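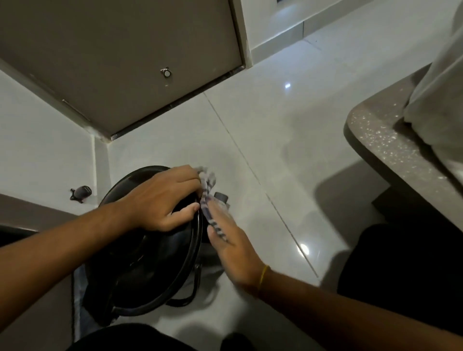

Nunby — Hausarbeit am Boden
README, Stand 5. Oktober 2020

Worum es geht

Nunby ist eine Sammlung kurzer Aufnahmen von Putz- und Aufräumarbeiten, die sich unterhalb der Tischkante abspielen. Töpfe abwischen, Lappen falten, Schubladen auswaschen, Krümel einsammeln, die laut Haushaltsangabe erst seit gestern da liegen. Wer eine gepflegte Arbeitsplatte mit Kräutertopf sucht, wird bei Murine besser bedient. Murine ist unser älterer Datensatz, und dort steht alles schön auf Hüfthöhe.

Die Idee stammt von Ineke Van Dijk, die beim Sichten von Murine feststellte, dass der halbe Haushalt fehlt. Geputzt wird eben auch im Hocken, im Knien und in Haltungen, für die es keine Bezeichnung gibt.

Inhalt

28 Haushalte, je bis zu 14 Sitzungen. Eine Sitzung dauert höchstens 60 Minuten, danach streiken erfahrungsgemäß die Knie. Aufgenommen wurde in Küchen, Fluren und Abstellkammern. Bäder sind erst ab der Januar-Lieferung dabei.

Ordner

toepfe/ — Töpfe, Pfannen und alles, was einen Rand hat
lappen/ — Auswringen, Falten, Aufhängen, Suchen
boden/ — Fegen und Wischen
kleinkram/ — Deckel, Knöpfe, Verschlüsse, Dinge ohne erkennbare Zugehörigkeit
rest/ — siehe Ordnername

Ein Clip liegt immer nur in einem Ordner. Wird ein Topf auf dem Boden mit einem Lappen abgerieben, zählt der Topf. Darüber gab es eine längere Diskussion, die Sivaprasad Rao durch Umbenennen der Ordner beendet hat.

Beschriftung

Jeder Clip hat eine Textdatei gleichen Namens mit drei Feldern: Tätigkeit, Gegenstand, Hilfsmittel. Die Tätigkeit steht im Infinitiv, der Gegenstand im Singular. Im Feld Hilfsmittel sind erlaubt: Lappen, Schwamm, Bürste, Besen, Hand, Sonstiges. Ein ehemaliges Geschirrtuch ist ein Lappen. Ein ehemaliges Hemd ist ebenfalls ein Lappen, auch wenn sein Besitzer das anders sieht.

»Sauber« und »schmutzig« werden nicht vergeben. Wir hatten beides in der ersten Fassung und mussten feststellen, dass zwei Beschrifter denselben Topf guten Gewissens verschieden beurteilen. Bei schwarzen Töpfen waren es meistens drei Meinungen.

Bekannte Mängel

Helle, glänzende Fliesen spiegeln die Deckenlampe. Wir haben das nicht herausgerechnet.
Lappen sind überwiegend gestreift oder kariert. Einfarbige kommen vor, aber selten.
Schnelle Wischbewegungen sind unscharf.
In kleinkram/ gibt es Deckel, deren Topf in keinem Clip auftaucht. Hinweise nimmt Oliwia Szewczyk entgegen.
Linkshändige sind unterrepräsentiert.

Nutzung

Frei für Forschung und Lehre, bei Veröffentlichungen bitte Nunby und die Version nennen. Die Haushalte haben der Weitergabe zugestimmt. Wer eine Küche wiedererkennt, behält das bitte für sich und kommentiert vor allem nicht die Fugen.

Änderungen

1.2 — boden/ neu sortiert, doppelte Clips entfernt
1.1 — »sauber« und »schmutzig« gestrichen
1.0 — erste Fassung, mit Optimismus

Kontakt

Beschriftung: Nathalie Bouchard
Zugang und Downloads: Wouter Koster
Fehlermeldungen bitte mit Ordner und Clipnamen. »Das mit dem Topf« reicht nicht.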